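About Gimside

Small test shop in Larstead, second floor, ring the lower bell. We try out grippers, arms, wrist cameras and controllers for firms who can't decide which to buy. Set up by Sânziana Stanciu after too many years reading spec sheets. Still run by her – she answers the phone, mostly before 10 am.

No sales, no commission. You send the kit or we borrow it, same objects for every gripper, same floor, you get the numbers and the clips. 1,588 grasps logged on the last comparision, 134 of them dropped.

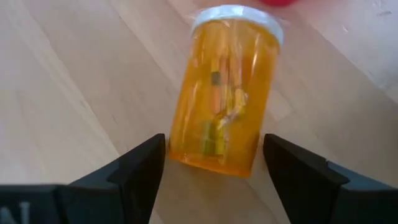 Pill bottle between the fingers, wrist camera view, before closing.

Clear and shiny things are where most grippers and most cameras come unstuck, so we do a lot of those. Full object list is 214 items, ask for it. Soft fingers, angular fingers, suction – all get the same list.

Second bench opening in Brikville in September, for heavier arms. Controller swaps take 2 days, please dont book them for one.

Past reports (Srithong round included) sent on request.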